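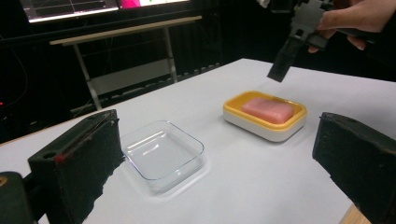
Thư Phan

Okay, so I keep reading that machines will be doing our housework any minute now, and I want to hear from people who do this stuff at work or at home. My pick for a test is soap. Bar of soap, soap dish, put one in the other. My four-year-old can do it (badly, but she can!). Pink bar in the yellow-rimmed dish, empty glass dish next to it on the table, go. Would you trust a machine with that yet?

worolska_26

With a dry new bar, sure. It's a block with rounded edges, grippers love those. Now use it for a week and ask me again. We have an arm from Nokine at the shop that loads trays all day, 800 parts a shift, and it still can't cope when one part has a film of oil on it.

prarkisine

Disagree a little. Oil and soap are a padding problem, and padding is cheap. You wear it out, you glue on more. What I'd worry about is the glass dish. Clear stuff on a white table is miserable for cameras, they see the reflections and the shadow and guess at the rest. I spent 3 months on clear lids and hated all of it.

Thư Phan

Ha, I hadn't even thought of the glass one as the hard part! I was all about the soap. So would two hands help? One to steady the dish, one for the bar?

worolska_26

Two helps a lot. It also doubles what can go wrong – they bump into each other, and one of them ends up waiting. Our line runs one arm for that reason and we just bolt the tray down.

Lý

You can't bolt down a bathroom though. I clean rental units, 26 of them, and no two sinks are set up the same way. Somebody show me a machine that picks up a mushy bar, wipes the goo out from under it and puts it back, and I'll buy it in January. Until then it's me and a sponge.

prarkisine

Fair on the goo. Picking up and putting down, I say we're there or close. Wiping, no.

worolska_26

"Close" is doing a lot of work there. Close still means a person standing next to it.

Thư Phan

I'd take a person standing next to it if the person got to hold a coffee. Lý, do you at least get the liquid kind in some units?

Lý

Two of them. The pumps clog.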